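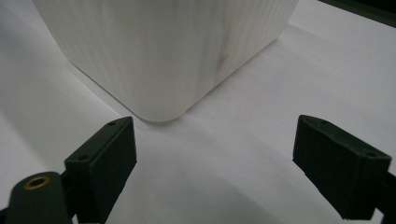 Notebook, February, lock and hot water checks, Poddale cottages

08:40. Started at Lanley, the end unit. Guests out the night before, next party due at 16:00. Keypad lock on the front door logged 129 openings since the last battery change. Battery reads fine on the app and low on the lock itself. Changed it anyway. Lock clock was 5 minutes slow, so the checkout code stayed live past its time. Reset by hand. Jirayu to check whether the booking system pushes the time or only the codes.

Hot water. Complaint in the guest book again: second shower goes lukewarm. Ran both showers together with the kitchen tap shut. Upstairs held for 22 minutes, then dropped fast. Tank thermostat was set lower than the sheet says. Put it back to the sheet value and taped the dial. Want a repeat run before we tell Llinos the listing can keep "sleeps six, two showers."

10:15. Wogan. Heating schedule still on the old changeover times, so the place warms up for the cleaners and cools before arrival. Moved the start to 13:30. Hefin says the cleaners will complain. Left them the manual boost instructions on the inside of the boiler cupboard door.

Router restarted twice during the visit. Swapped the power supply with the spare from Drestis. No restart by the time I left, not long enough to mean much. Drestis now has no spare.

Meter at Wogan: 2,260. Faustino has the previous reading; mine from the last visit is smudged and I don't trust it. Do not bill the long-stay guests until we have both.

Code handling: Mali wants one code per booking in place of the shared cleaner code. Agree in principle. Lock memory takes up to 50 codes according to the leaflet, but expired ones are not cleared without a sync, and Lanley hasn't synced properly since the clock drifted.

To do
Repeat shower run at Lanley, both on, tap shut, log the time to drop
Order router power supply for Drestis
Get meter figure from Faustino
Check lock clock at Lanley again next changeover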